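27 Dec 2019

# Wheelchair tips picked up at the Plavano open day

We keep a folding wheelchair in the hall closet for my mother-in-law's visits, and for years I handled it badly. In July I went to the open day at Plavano's showroom in Casness, where they had a two-armed robot moving a manual wheelchair in a room set up with a hospital bed. I went for the robot and came home with a page of notes on the chair. They have been sitting in the kitchen drawer, so I am typing them up.

**Opening a folded chair**

- Set the brakes off before you open it. A chair with locked wheels fights you.
- Push down on the seat rails with flat hands, fingers pointing in toward the middle of the seat. Curl them around the rail and they will get pinched.
- Press until the rails drop into their holders on both sides. If one side sits high, fold it partway and start again.
- Put the brakes on before anyone sits down.

**Pushing**

The woman running the demonstration said most people push harder with one hand and then correct for it all the way down the hall. The robot is set up to hold both handles and push evenly, and she suggested we do the same at home: both hands on, elbows slightly bent, and short steps at the start.

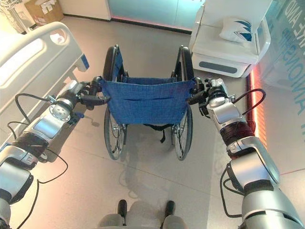 Keep your wrists straight, too. If the handles are too low for you, your wrists bend back and you feel it the next day. Some chairs have handles that adjust. Ours doesn't, so the taller people in the house take shorter turns.

On a smooth floor, start slowly. Tile is easy to roll on and a chair picks up speed before you expect it. At a door sill, stop, tip the chair back a little with your foot on the tipping bar, set the front wheels over, then roll the back wheels up. Tell the person in the chair before you tip.

**Parking beside a bed**

Bring the chair in at a slight angle to the mattress, on the person's stronger side. Lock both brakes, swing the footrests away, and pull up any blanket that could catch in a wheel. Check for straps hanging under the seat while you are down there. I tie ours up with a hook-and-loop cable tie from the workbench.

**Looking after it**

- Tires: our chair has air tires, and the sidewall says 50 psi. I check them every 8 weeks with the bicycle gauge. Read your own sidewall, as they differ.
- Handle grips: if they twist, pull them off, clean the tube with rubbing alcohol, let it dry, and push them back on. Replace them if they still turn.
- Front wheels: hair winds around the axles. Cut it with a seam ripper and pick it out with tweezers.
- Fabric back and seat: warm water with a little dish soap, wiped on with a cloth. Leave the chair open until it dries.
- Brakes: check them again after you pump the tires. A soft tire makes a good brake slip.

**If you want to go**

The Gumede bus from Jadport stops outside, and admission was free. The robot ran twice while I was there, with a long break between. Take a notebook and ask about the chairs. The staff had more time for those questions than for the ones about the robot, which had a line.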